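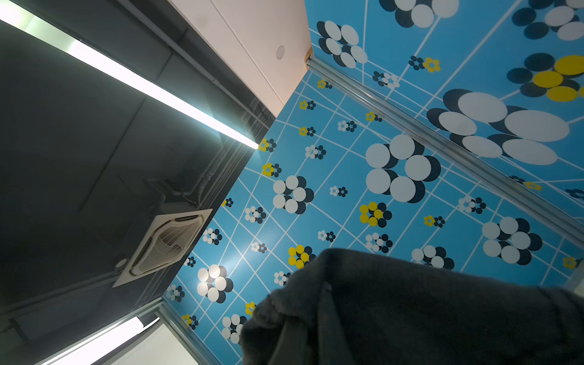
Litdale tram extension passes first overnight test

A tram has run the full length of the Litdale extension for the first time, the builder Delaunay has confirmed. The empty vehicle left the Wiltia depot shortly after midnight and reached the new terminus at walking pace, with engineers checking clearances at each platform on the way.

It then made the return trip at a slightly higher speed. Delaunay said the overhead line stayed live throughout and that the tram cleared every platform edge, though one set of points outside the depot had to be reset by hand before the vehicle could come back in.

The extension adds 3935 metres of double track to the existing line and will give Litdale its first direct rail link to the centre of Wiltia. Passengers currently change from the bus at the hospital, a trip that can take more than an hour at busy times.

Further night runs will follow over the coming weeks. Speeds will be raised in stages, and later tests will use two trams passing each other on the curve below Mill Bank, where the tracks are closest together. Residents nearby have been sent letters with the hours of work and a telephone number for noise complaints.
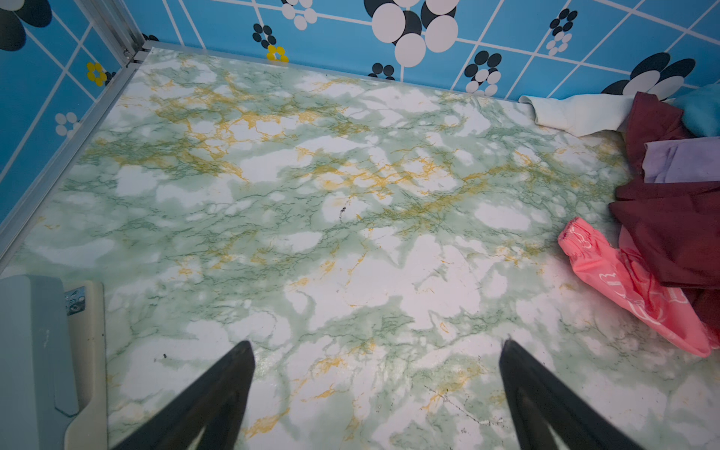 Signalling and stops

The signalling has been supplied by Nindurix, which also fitted the equipment on the older part of the line. Cabling is complete as far as the terminus, but the link to the control room is still being tested and drivers are working under radio instruction until it is signed off.

All the new stops have step-free access from the street. Ticket machines and passenger displays are being put in last, and Market Road is the only stop where both are already switched on. Shelters at the terminus were delivered late and will be fitted after the paving is finished. 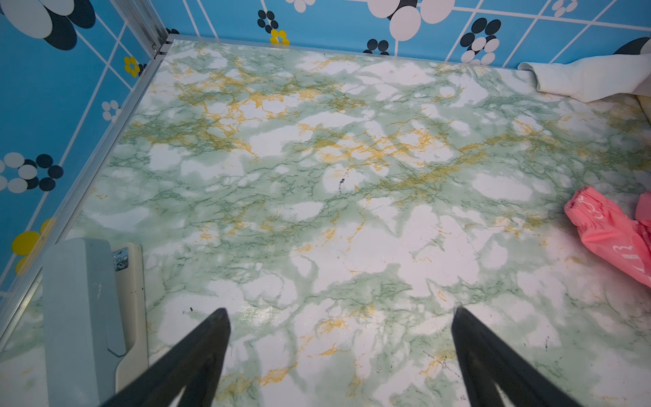 The car park next to the terminus will have 100 spaces, fewer than in the plans first shown to residents. The council said the land taken out of the car park would be used for a bus turning circle, so that services from the villages can connect with the trams. Parking will be free for tram passengers during the first months of operation, with charges to be decided later.

Work on the extension has also meant changes to the road layout. The temporary lights on Station Hill were taken away last week, but the right turn into Canal Street remains closed and the signed diversion stays in place. Cyclists are asked to cross the rails at the marked points only. 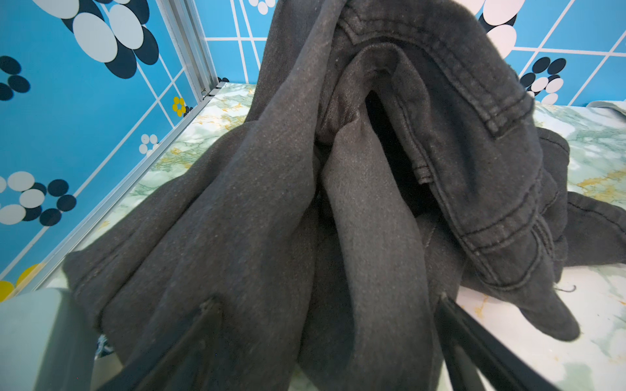
Driver training is due to begin once the signalling link has been approved. Each driver must complete a set number of trips over the new section, by day and by night, before carrying passengers on it.

Delaunay is still working towards an opening in July. Timetables and fares will be published by the operator nearer the time.

Published Mar 28, 2020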